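Tandby 132 Countertop Freezer, Eight Months In

I bought the Tandby 132 in the spring after our kitchen freezer started building up frost faster than I could scrape it off. I live in an apartment with a fridge that came with the place, and the landlord was not going to replace it. The Tandby cost me 94 dollars on clearance at Boersma, plus delivery. It is a small front-opening box with one wire shelf and a drip tray at the bottom.

Setup was easy. You stand it upright, wait four hours, and plug it in. The manual is a folded sheet in very small type and the diagram for the door hinge is for a different model. I wanted the door to open to the left, so I had to work it out myself. Two of the screws are under a plastic cap that the manual does not mention. Pry it up with a butter knife.

Temperature. There is a dial with five settings and no numbers in degrees. I put a cheap thermometer in it for the first week. On 3 it sat at zero Fahrenheit most of the time and went up a few degrees when I loaded groceries. On 4 it held lower than that, but the compressor ran a lot more. I have left it on 3 since then. Ice cream stays hard enough that I need to let it sit out before scooping. Bread and peas are fine. I had a bag of shrimp get freezer burn, but it was open and that was my fault.

Noise. Louder than I expected. It hums, and when the compressor stops there is a knock. Mine is on a shelf that shares a wall with the bedroom and I could hear it at night. I put a rubber mat from Torkedport under the feet and the knock is softer now. If you live in a studio I would look at something else.

Space. The shelf is fixed, which is the worst thing about it. A frozen pizza will not go in flat. Small cartons and flat bags fit well, tubs do not. I ended up cutting down a shallow box to keep the small stuff from sliding to the back, and it works better than the wire basket Prekine sells for these, which is too tall to clear the shelf by a hair.

Defrosting. I have done it twice. Turn it off, prop the door, put a towel down. The drip tray holds less than you would think, so check it every half hour. The second time I forgot and had water on the floor.

Power. My plug-in meter read 55 watts with the compressor running. I did not see a big change in the bill.

The door seal came a little loose at the top corner in December. I wrote to Tandby and a man named Willy Peeters answered the next morning and sent a new seal, no charge. It took five minutes to press in.

Would I buy it again at the clearance price, yes. At full price I would want a shelf that moves.

4 out of 5

Willy P., if you read these, please fix the hinge diagram. 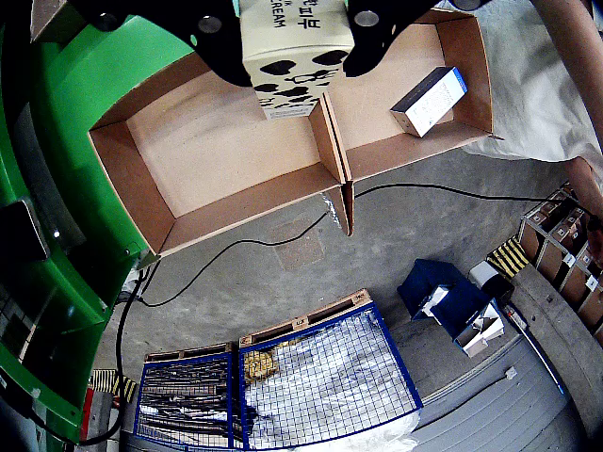
Ice cream carton and a divided cardboard tray.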